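3 Versuchsaufbau und Durchführung

3.1 Rahmen des Projekts

Die hier beschriebenen Arbeiten entstanden im Projektseminar Rodon, das im Juli mit 4 Studierenden begann und dessen Ziel im Antrag mit »robuste beidhändige Manipulation verformbarer Haushaltsobjekte« angegeben war. Gemeint war eine Plastiktüte. Die Gruppe hatte sich zunächst für das Falten von Hemden interessiert, dann aber die einschlägige Literatur gelesen und etwas gesucht, das weniger gut untersucht ist und im Supermarkt nichts kostet.

Dünne Folie stellt die Bildverarbeitung vor Schwierigkeiten, die ein Hemd nicht kennt. Sie lässt Licht durch, sie glänzt, und ihr Aufdruck wandert mit jeder Falte an eine andere Stelle. In den Aufnahmen der Handgelenkkameras kommt hinzu, dass die Tüte aus der Nähe sehr groß wird und die Szene entsprechend klein. Für die Segmentierung wurde deshalb das Werkzeug Vunetska eingesetzt, dessen Voreinstellungen erkennbar für Kaffeetassen gedacht waren.

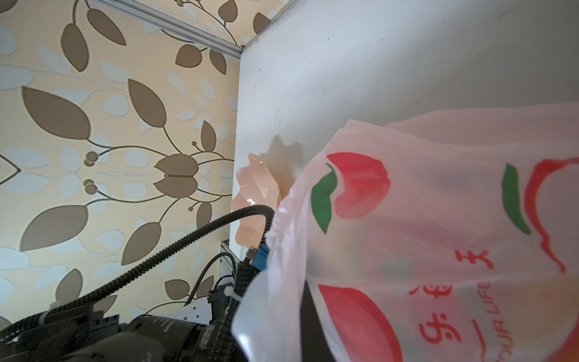 3.2 Arbeitszelle

Die Zelle besteht aus Aluminiumprofilen und einer weißen Tischfläche, an deren Vorderkante beide Arme auf einer gemeinsamen Schiene sitzen. Die Wände sind mit einer großblättrigen Tapete bezogen. Ein strukturierter Hintergrund erschwert die Trennung von Objekt und Umgebung und soll verhindern, dass ein Modell lernt, alles Nichtweiße sei die Tüte. Über die Wahl des Musters wurde im Seminar länger gesprochen als über die Wahl der Lernrate, und das Ergebnis überzeugt in beiden Fällen nur teilweise.

Gesteuert wurden die Arme über die Teleoperationssoftware Maes. Pro Durchgang bediente eine Person beide Arme, eine zweite protokollierte und enthielt sich nach Möglichkeit guter Ratschläge. Zwei Drahtkörbe an den Wänden nehmen Kleinteile auf; Werkzeug lag wahlweise auf dem Tisch oder davor. 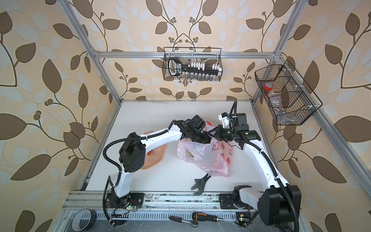

Abb. 3: Beide Greifer über der teilweise angehobenen Tüte; vorn auf dem Tisch ein verstellbarer Schraubenschlüssel.

3.3 Ablauf eines Durchgangs

Ein Durchgang gliedert sich in Annähern, Fassen, Anheben und Öffnen. Für das Annähern genügte eine grobe Schätzung der Tütenlage. Das Fassen erwies sich als der Schritt, an dem die Zeitplanung des Seminars scheiterte: Liegt die Folie flach auf, bietet sie den Fingern kaum eine Kante, und der Greifer schließt mit großer Wiederholgenauigkeit über nichts. Als brauchbar galt eine Fassung erst, wenn sie 3 Sekunden hielt.

Störobjekte waren ausdrücklich zugelassen. Dazu zählten Obst in einem runden geflochtenen Tablett sowie der Schraubenschlüssel, der in der Objektliste fehlte und nachgetragen werden musste.
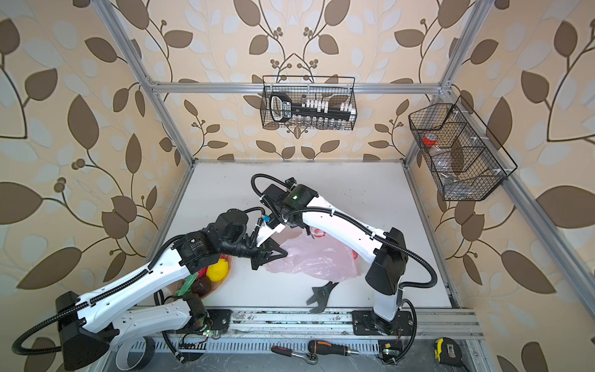 Die Ausgangslage der Tüte wurde zwischen den Durchgängen von Hand verändert. Eine Zufallsliste für die Faltung lag vor, ließ sich aber an einer Tüte nicht umsetzen, die eigene Vorstellungen von ihrer Faltung hatte. Wir bezeichnen das Verfahren daher als »frei variiert« und verzichten auf den Begriff der Randomisierung.

3.4 Daten und Annotation

Aufgezeichnet wurden die Gelenkwinkel, die Greiferöffnung und die Bilder aller Kameras. Annotiert haben wir über 3000 Einzelbilder im Format Fomwood, jeweils mit Kontaktzustand und sichtbarem Tütenrand. Beim Kontaktzustand waren die Annotierenden oft uneins, vor allem dann, wenn eine Falte zwischen den Fingerspitzen zu liegen schien und der entscheidende Bereich zugleich von der Folie selbst verdeckt war. Solche Bilder erhielten das Etikett »unklar«, das im Verlauf des Semesters an Beliebtheit gewann.

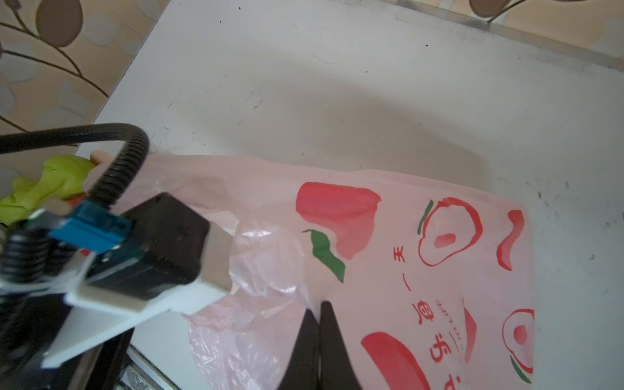
Nach Abzug der unklaren Fälle blieben 1902 Bilder für das Training. Der Aufdruck half dem Modell dabei mehr, als uns lieb war: Rote Flächen zogen die vorhergesagten Greifpunkte an, auch wenn der Rand der Tüte an ganz anderer Stelle verlief. Ein Vergleich mit unbedruckter Folie steht noch aus. Die dafür beschafften Tüten wurden vor Beginn der Messreihe zum Einkaufen verwendet.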